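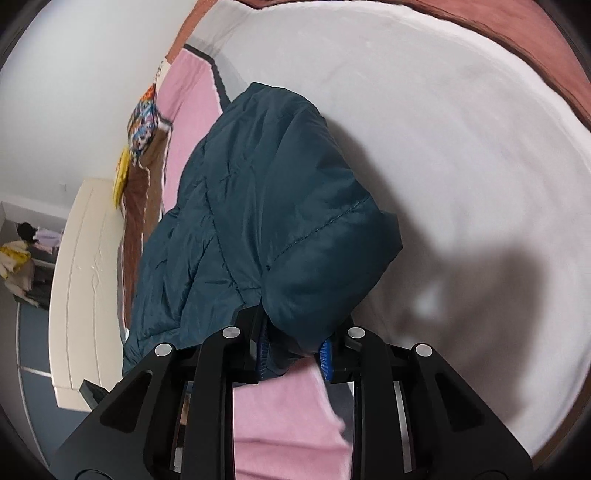 Imani Laizer thinks the sleeves should go in before the first body fold, and that everything I wrote in January about folding them across the back is the source of the bulge on one side. She may be right. Tried it her way on the teal quilted jacket and wrote it up below.

**September 3, 2024. Folding, padded outerwear, bed surface**

Purpose: settle a fold for quilted jackets that go on the closet shelf at Cáceres. Shelf depth is fixed. Stack height is the limit, and padded items are the worst of the lot.

Surface: the bed, striped blanket left on. A table would be flatter, but the fleece stripe grips the shell fabric and the glossy stuff slides less on it. Blanket to be pulled straight before each trial. Wrinkles under the work show up later as a tilt in the finished stack.

Sequence A (January version):

1. Jacket face down, zipper closed.
2. Sleeves across the back.
3. Sides in to the center.
4. Hem up to the collar, then once more.

Sequence B (Laizer):

1. Jacket face down, zipper closed.
2. Sleeves straight down along the sides, cuffs toward the hem.
3. Press from collar to hem with the flat of the hand, 13 seconds, to let the air out.
4. Sides in, then fold in thirds from the hem.

Remarks on handling. Pick up by a seam or by a doubled edge. Pinching one layer of shell lifts the shell and leaves the fill behind, and the piece sags out of square. Padded garments also recover after pressing, so measure height at 2 minutes and not straight away. I lost the first set of numbers to this and have struck them out on the facing page.

Heights, same jacket, after recovery:

| Sequence | Height, mm | Trials |
|---|---|---|
| A | 150 | 4 |
| B | not yet taken | |

B felt lower under the hand. That is not a measurement. The rigid ruler is still at Zurnska and the tape bends when held upright, so B waits.

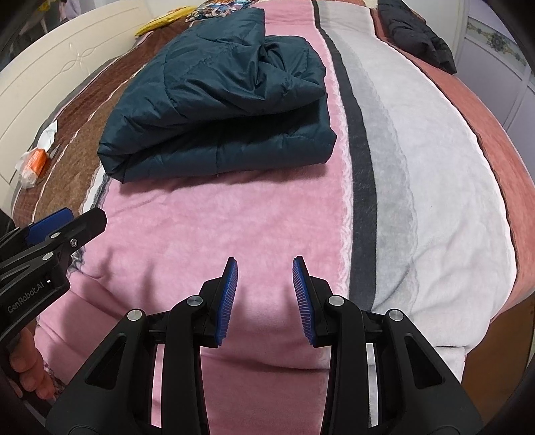 Notebook 4, p. 13

Continued from previous page. Folding along the stitched channels is easier than folding across them. The seams act as hinges. Across the channels the fold wants to open again, and the top layer bunches. If the thirds do not fall on a seam, move the fold to the nearest one and accept an uneven third.

Checked the Milten storage sheet for a recommended method. It covers knitwear and shirts only. The Stidevero sheet says to hang padded items, and we have no rail space for that.

Open points:

- Repeat B, four trials, rigid ruler.
- Try the hood case. Neither sequence says where a hood goes. Suggest inside, before the sides come in.
- Imani wants to try rolling. I expect it to be worse on the shelf but will not argue before there is a number.
- Correct the January page once B is measured. Leave the old text readable.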